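So the budget for the folding robot is finally on paper, and it's a bit less scary than I'd feared. Sterkadik quoted 674 a month to lease the arm, with Lukbridge coming in at 488 if we sign for 12 months (yes, I asked twice, and yes, servicing is included!).

What neither quote covers is all the boring stuff. We'd need a proper table, a bit of rewiring and roughly 400 set aside for spare grippers. I've also pencilled in a Saturday for training, which will be a slow day for takings whichever firm we choose.

Towels I'm not worried about. Both demos got through towels beautifully. It's blankets that will decide it for me, especially the big waffle ones, where you need one hand flat and the other gathering up a fold – so I've told both firms I want to see a blanket done before I pay a deposit.

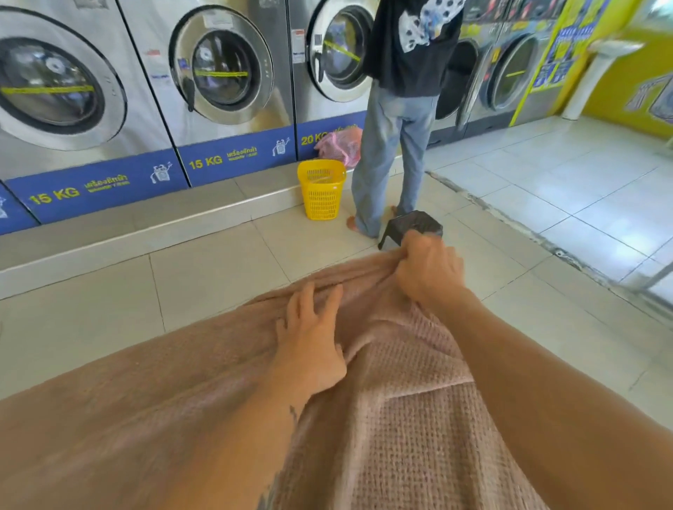
Karim Hijazi reckons I should rent for a month first and forget the yearly deal, even if the monthly price stings. He may be right. I'm ringing Lukbridge tomorrow to ask what a single month would cost.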